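Home | Animals | Plants | Space | Ask Us | Games

Why Do Sunflowers Follow the Sun?

By Leopold Koller

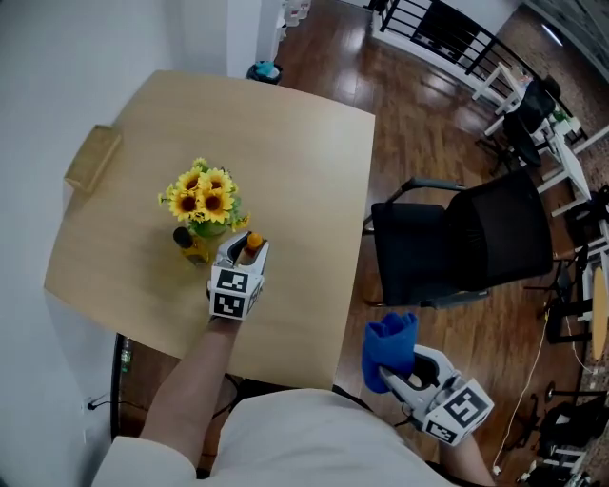

Sunflowers in a small green vase.

If you have ever walked past a whole field of sunflowers, you may have had the funny feeling that they were all looking at something. They do seem to have faces, don't they? Big round ones, all turned the same way, like a crowd watching a parade. When I was a boy my grandmother lived out past Mudstead, and there was a sunflower field behind her house, and I used to wave at it on my way to bed. It never waved back, but I kept it up for years.

So let's find out what those flowers are up to.

Do they really follow the sun?

Yes, but mostly when they are young! A young sunflower, with its bud still closed up tight and green, faces east in the morning, where the sun comes up. As the sun moves across the sky, the top of the plant slowly turns along with it, and by evening it is facing west. Then comes my favorite part. During the night, in the dark, it swings all the way back around to the east and waits for morning.

How can a plant turn without muscles?

Well, it grows! During the day, the east side of the stem grows a little faster than the west side. Think of a stack of pancakes where somebody has sneaked extra pancakes in on one side only. The stack would lean over, away from the side with the extras. A sunflower stem does much the same thing. At night the west side takes its turn at growing faster, and the top tips back toward the east.

How does it know when morning is coming?

You have something inside you that makes you feel sleepy at night and hungry around breakfast time. People call it a body clock. Plants have a kind of clock too, even though they don't have a brain to keep it in. Scientists have moved young sunflowers indoors, under a lamp that stayed in one place, and for a few days the plants went on bending back and forth just as they had outside. Isn't that something?

What happens when they grow up?

When the stem gets stiff and stops growing, the turning stops. Most grown-up sunflowers settle down facing east and stay that way. This is good for them, and good for the bees as well. A flower that faces east warms up quickly in the morning sun, and bees love a warm flower. (So would you, if you were the size of a bean and had been out in the chilly air.)

Is a sunflower one flower or lots of flowers?

Now here is a surprise for you. The big round middle is made of a great many tiny flowers, all packed together. They are called florets, and there can be up to 1000 of them in a good-sized head, or even more in the giants. Each one can turn into a seed. The yellow parts around the outside, the ones we all call petals, are florets too, but those ones don't usually make seeds. Their job is to be bright so that insects will notice them and come over for a visit.

If you ever get to look closely at the middle of a big one, see if you can find the curving lines. The florets grow in spirals, some bending one way and some bending the other. It is a very clever way of packing, and it leaves hardly any empty space.

What are the seeds good for?

Eating, for one thing! Birds love them, squirrels love them, and plenty of people do too. The seeds can also be pressed to make oil for cooking. And if you save a few and keep them dry, you can grow new sunflowers the next year.

Grow one yourself

In many places you can start in March, in a pot on a sunny windowsill. Fill the pot with soil and push 4 seeds in, about as deep as the first joint of your finger. Water them gently. When the little plants are as tall as your hand and the frosts are over, ask a grown-up to help you move them outside to the sunniest spot you have. Then go out and look at them in the morning and again before supper, and write down which way they are facing.

Words to know

Floret: a tiny flower that is part of a bigger flower head.
Stem: the part of a plant that holds it up.
Bud: a flower that hasn't opened yet.

Posted 15/10/2017

566 shares | 809 likes | Leave a comment

Contact us | Copyright Lolel Kids' Pages | Back to top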